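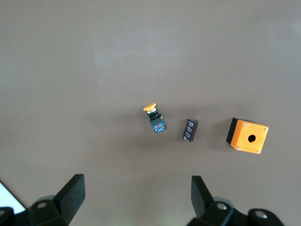
Stop button, capacitor and enclosure on the bench, seen from the wrist camera.

Put the stop circuit first

Most arm builds I have looked at in shared workshops follow the same order. The mechanics come first, then motor drivers, then the camera, then several months of software. The emergency stop is wired in near the end, usually in an afternoon, and usually by whoever happens to own a crimping tool. I think this order is wrong, and I think it costs more time than it saves.

I am writing from the experience of one arm, which we call Lei, built at Plaltwood by four of us over two winters. Plaltwood is a shared shop with 24-hour access and a decent stock of electrical parts. Lei is a tabletop arm with a parallel gripper and a small camera at the wrist. It is light enough that people assume it can't hurt anyone. It can pinch hard enough to break skin, and at full reach the elbow moves faster than I can pull my hand back. I have tested the second claim without meaning to.

Our first stop was a software stop. Pressing the space bar sent a halt command to the controller, which ramped the joints to zero velocity and held them there. This worked every time we tried it, and every time we tried it the software was healthy. In November a serial buffer filled up during a recording run, the controller kept executing the last valid trajectory, and the space bar did nothing for as long as it took Jinfeng Xiao to reach the wall socket. The arm bent one bracket. The log file for that run has 2295 lines, and the halt request is on line 1741, correctly formatted and never read.

After that we bought a proper button. A common emergency-stop assembly is a latching actuator with a contact block clipped to the back. The contact block should be normally closed. This matters more than the size or color of the cap. A normally closed contact opens when the button is pressed, and the rest of the loop opens just the same if a wire falls off or a terminal screw works loose. A normally open contact gives you a button that looks fine and reports nothing when its wire has broken. I have seen two home builds with normally open stops, both made by careful people who had a spare block in the drawer and used it.

The second point is what the contact should interrupt. Many hobby designs route the stop to a digital input on the microcontroller. That is a better keyboard and nothing more. Ours breaks the coil circuit of a relay, and the relay removes motor power. The controller also gets a signal so that it can record the event, but it has no vote.

Josphat Rweyemamu objected to this at the time, and his objection was a good one. Cutting motor power on an arm without brakes means the arm falls. On Lei the shoulder drops the forearm onto the table, and anything held in the gripper goes with it. He wanted a controlled stop first, with power removed a moment later by a timer relay. Industrial machines often do it that way, and on a heavy arm I would agree with him. On a small arm I prefer the fall. It is predictable, it always goes down, and a strip of foam takes care of most of it. A delay adds a component that has to be tested, and in our shop components that have to be tested are mostly tested once.

The third point is capacitors. An electrolytic across the motor supply does useful work: it absorbs the current that comes back when a joint decelerates, and it steadies the rail when two joints start together. It also stores energy on the motor side of the relay, if that is where you put it. On our first board it was on that side, with no bleed resistor. After the button was pressed, the drivers stayed alive long enough for the wrist to finish a short move. We had fitted a stop that permitted one more motion.

There are two fixes. Move the bulk capacitance upstream of the relay contacts, or leave it where it is and give it a discharge path. We moved part of it and put a resistor across the remainder. Moving all of it would have left the drivers with nowhere to send regenerated current when the contacts opened, and Jinlong Yuan had already killed one driver that way. I would ask anyone copying a published arm design to check where this part sits before ordering a board. The Prukari design, which we started from, doesn't mention it in the build guide at all.

Then the enclosure. People mount stop buttons in the panel with the rest of the controls, which puts them beside the power supply and behind the arm. A separate single-hole box on a cable can go wherever the operator's free hand is. Measure this with the operator seated, at the keyboard, looking at the screen. Ours had to move twice.

None of this is difficult or expensive, and that is my argument for doing it early. Every hour of tuning before the stop exists is an hour spent near a machine whose behavior is least known. The old habit reserves the protection for the period when the arm has become well behaved.

There is a practical benefit as well. Once we trusted the button, we ran the arm faster and tried worse code on it. Wanting Cao rewrote the grasp routine in two evenings, with the box next to her mouse, and pressed it whenever she disliked the approach angle. Before that she had been running everything at a tenth of full speed.

Loretta Halvorsen is starting a second arm on the next bench and has asked for our parts list. I have put the button, the contact block, the relay and the enclosure at the top, ahead of the first motor, and I've asked her to test the loop with a lamp as the load before she connects anything that moves.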